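Previous | Contents | Next section

4.2 Stems before vessels

We expected people to choose a vase first and fill it afterward. Most did the reverse, and it was a delight to watch! Across the 143 sessions we ran in Lurnville, the first thing to be moved was a flower in 94 of them, and very often it was a tulip. Maëlle McKinnon had guessed as much from the August pilot, where the pink heads drew the eye well before the glass did.

The set was kept small on purpose. Artificial tulips and cornflowers hold their shape from one session to the next, so an arrangement made by one person can be compared fairly with the next person's. The two kinds also ask for different things - a tulip is a single line with one bud, while a bunch of cornflowers arrives as a ready-made cloud of blue with a spray of thin stems below it.

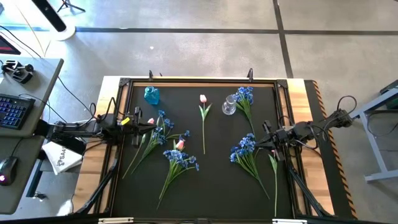
Figure 3. Flowers and glass containers on the black work surface: pink tulips, bunches of blue cornflowers, a teal-blue bottle and a clear vase.

The two containers matter just as much. A short neck, like the one on the teal-blue bottle in Figure 3, suits a lone stem wonderfully, and people seemed to sense this right away. The clear vase invites a crowd. When a tulip lies close to the cornflowers, as several do in the figure, people tended to pick up the pair as one bouquet and leave it that way to the end. Shaimaa Shehata coded all 1,590 placements by hand, and 248 of them were pairs of this kind.

We find this last result the most exciting of the study. How flowers happen to lie on a table already suggests a bouquet, and people are happy to take the hint. Section 4.3 looks at color, where Lâm Phí's notes on blue beside pink were a great help.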